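Laundry bots, week whatever

Posted 2019-08-02

OK quick one, bus in a bit and I still haven't eaten.

So the club picked the folding task for Holbridge. I voted for the sorting one, lost, fine. You get a pile of clothes on each side of a table, two arms, and the team with the most garments folded and stacked inside 17 minutes wins. That's the whole rulebook, basically. Well, plus a page on emergency stops that Aurel read out loud to us, in full, twice.

Wakstead did it last year with one arm and a sort of flipping board. Clever but you can't use boards anymore. So two arms and you have to do it the way a person would, grab both ends and pull.

We do it by teaching. One of us drives the arms through a fold, the computer saves it, do it again, and again. Rangi wants 40 good ones per garment before we train anything. I did 36 on the t-shirts and my shoulders are dead. Driving these things is like eating soup with somebody elses hands.

Big thing this week was start position. We kept starting wherever the last fold ended, so every recording began different and the trained version just sort of dithered. Now: arms in, grippers facing the middle, wood clear between them, clothes stay out at the sides. Then hit record. Boring but the dithering is mostly gone.

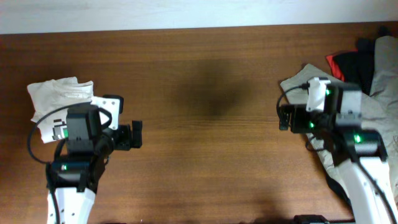

Rangi read the draft of this and wants it known that the start position was on the whiteboard back in March, and that starting the same way every time only helps if you also stop the same way, so would everyone please drive the arms home before they hit save.

Noted. Also true. I'm the worst for it. I hit save the second the cloth is flat and walk off to get a drink.

Other stuff that went wrong:

The save folder filled up. 2,888 files in there, half of them called test or test2 or testREAL. Loïc wrote a script that renames by date and garment, and it works, except it ate my socks folder. Gone. I didn't love the socks anyway.

Cables. Left arm has a loop that likes to snag if you swing out wide to the pile. Don't swing wide. Lift first and then go over. I know it's slower.

Black fabric. The software just cannot find the edges on it. Maximiliano thinks more light, I think skip it and take the points on the pale stuff. We had this argument for most of an evening and then we went home.

What's going better is the stretch. Grab an end with each gripper, pull till it's close to flat, then lower. We used to pull straight across and the thing would twist and drop a corner. Going diagonal across the table gives you more room and the long pieces come out a lot calmer. You still get creases. Pull harder and it pops out of the jaws, so pull less than you think and let the table do the rest. Took me ages to get that, my first tries were basicly tug of war with myself.
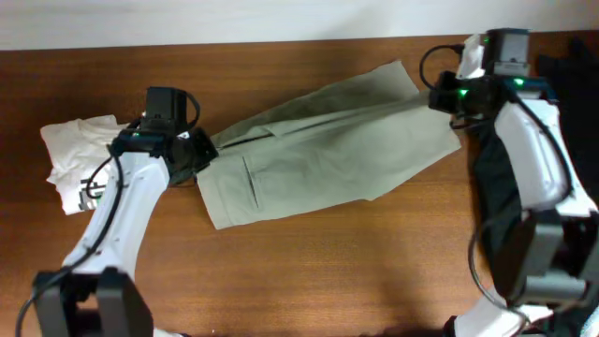
Before Holbridge

Still need to do: redo socks (me, ugh). Long sleeves, no one has touched those. Somebody has to write the one page summary for the judges and I did it for the Porel meet so it is not my turn, Aurel.

Practice slots are on the shared sheet, take the early ones if you can, the late ones run over and then we get thrown out with the arms still on. Bring clothes you don't care about. Plain ones please, no zips, no hoods.

Bus is here, more next week if the socks dont kill me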